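# «Un sillón te dice enseguida si quien lo hizo tenía prisa»

El taller de Tetteh Asamoah huele a cola, a café y a lana. Llego un miércoles a las nueve de la mañana y ya lleva dos horas trabajando, con la radio puesta y un puñado de tachuelas en el bolsillo del delantal. Me ofrece un taburete —el único asiento de la casa sin tapizar, se disculpa riéndose— y empieza a hablar antes de que yo haya encendido la grabadora.

«Yo quería ser músico», cuenta. «Tocaba el bajo en un grupo de Milberg, bastante malo, y para pagar la furgoneta entré de aprendiz en Antwi, que entonces tapizaba butacas de teatro. El primer encargo en el que me dejaron meter mano fue de 1285 butacas. ¡Imagínate! Estuve meses quitando grapas. Tenía las manos hechas polvo y era feliz, no sé cómo explicártelo.»

El grupo se deshizo y Tetteh se quedó. Han pasado 20 años y todavía se le ilumina la cara cuando habla del maestro que tuvo allí, un hombre callado que le hacía cerrar los ojos y pasar la palma por los asientos terminados para encontrar los bultos. «La vista te engaña muchísimo. Una tela bonita lo tapa todo el primer día. La mano no perdona, la mano encuentra el hueco aunque esté en la otra punta.»

Le pregunto por qué dejó la empresa para montar un taller tan pequeño (trabajan dos personas, él y una aprendiza que viene por las tardes) y se queda un momento pensando.

«Por las conversaciones, creo. En un teatro no conoces a quien se va a sentar. Aquí entra una señora con la mecedora de su abuela y te cuenta la vida entera, y tú estás levantando capas de tela y resulta que debajo del terciopelo verde hay un estampado de flores, y debajo otro de rayas, y ella se acuerda de las rayas. Se puso a llorar allí mismo, donde estás tú. Le guardé un trozo de cada una.»
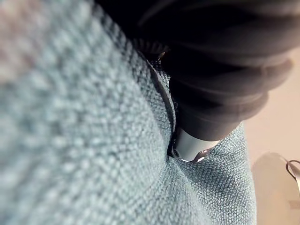 Cuando le pido que me hable de materiales tengo que acercar la silla, porque esto va para largo. Le gustan las lanas, los linos gruesos, las cinchas de yute que compra en Clomham a un proveedor que solo atiende por teléfono. Le gustan sobre todo los tejidos con relieve. «Mira un azul grisáceo de estos, con su grano y sus motitas claras: de lejos parece liso y de cerca no se acaba nunca», dice, y me explica que donde se nota el oficio es en la costura, allí donde la tela se hunde y hace un pequeño valle entre dos bultos. Si la línea tira demasiado, el asiento se arruga; si va floja, baila. «Yo las costuras las repito las veces que haga falta. Mi aprendiza me odia.»

No parece que lo odie. Ella llegó en septiembre, después de ver en el escaparate un sofá abierto en canal, y ya se atreve sola con los cojines. Tetteh habla de su progreso con un orgullo que no disimula: «Hizo su primer capitoné y tardó 5 días. ¡Cinco! Y quedó precioso, con los botones un poco torcidos. No le dejé corregirlo. Se lo llevó a su casa y ahí está».

También tiene opiniones fuertes, claro. No soporta la espuma barata ni los muebles grapados donde debería haber una costura. Cuando le menciono que mi sofá es un Divwood heredado de un piso anterior, me hace tres preguntas seguidas sobre las patas, el respaldo y el crujido (¿cruje al sentarse o al levantarse?) y acaba pidiéndome que se lo traiga. «La estructura casi siempre se salva. La gente tira esqueletos estupendos porque la piel está fea. Yo voy por la calle los días de recogida de trastos y sufro.»

¿Y se puede vivir de esto? Se encoge de hombros. Hay meses buenos y meses de remendar sillas de cocina, admite, y las vacaciones suelen ser cortas. Tampoco sube los precios tanto como le aconsejan. Pero cuando le pregunto si alguna vez ha pensado en dejarlo, contesta tan deprisa que casi no me deja terminar.

«Una vez, con un tresillo de cuero. Me duró el enfado hasta la hora de comer.»

Antes de irme me enseña lo que tiene ahora entre manos, una butaca orejera que le ha traído un vecino. Le ha quitado toda la tela y está colocando los muelles uno a uno, atándolos con cordel encerado en ocho direcciones, como le enseñaron. Me deja apretar uno. Luego me deja hacer un nudo, lo mira con mucho cariño y lo deshace en cuanto cree que no estoy mirando.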